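Workshop notebook, December, started 7.14 in the evening

Third go at the passing-accuracy rig for the Gotia under-14s. The idea remains simple enough to explain on a napkin, which is probably where it should have stayed: ball goes through the gate, gate logs it, coach stops arguing with the parents about who can pass.

Gate sensors are the old Modora pairs from 2014. One of them believes every passing shadow is a football. I re-soldered the lead and it now believes nothing is a football, so that's movement of a sort. Swapped it for the spare and got clean triggers at walking pace. At match pace it misses nearly 10 per cent, mostly the hard low ones, which are the only ones the coaches care about.

Tried three things:

Narrower gate. Fewer misses, but the lads' average fell off a cliff and morale with it. Put it back.

Faster polling. The Kostiuk board can do it, then gets warm and sulks. Leave at the present setting until I find a heat sink that fits under the lid.

Second pair of sensors at ankle height. Best so far. Also picks up boots, shin pads and, once, the assistant coach going after his hat.

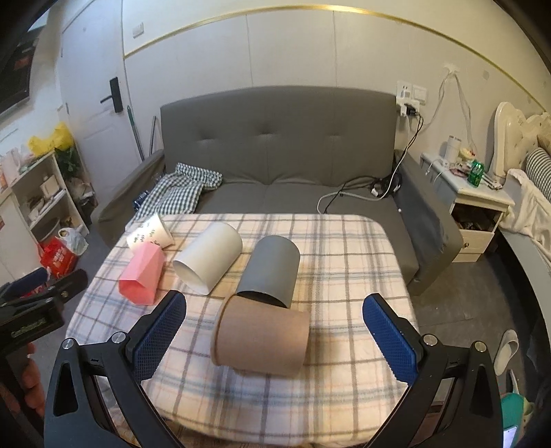 Boyang Xue's reply, when I sent round the figures at half time, was that we are measuring the wrong thing anyway: a pass that goes through the gate a second late is a bad pass, and the lad who sees it early and plays it slightly wide is the one you keep. Annoyingly fair. We do have the timestamps. What we haven't got is the moment the coach shouts, and the shout is when the clock ought to start. A microphone would do it if only one person shouted. At Gotia this has never been observed.

Could use the whistle instead. Vsevolod Zakharchenko has a Faludis whistle with a pitch you can pick out through a brick wall, and I've asked to borrow it. He wants it back washed.

Log format: added a column for the whistle time, left blank for now. Old files will open with everything shifted one to the right. Do not "fix" them by hand, I did this in the autumn and gave the goalkeeper the best passing score in the squad. He still mentions it.

To do
Heat sink, 10 mm or lower
Mark the gate posts L and R, in paint this time
Ask whether we can have the far pitch from 7, floodlights permitting
New batteries for the left gate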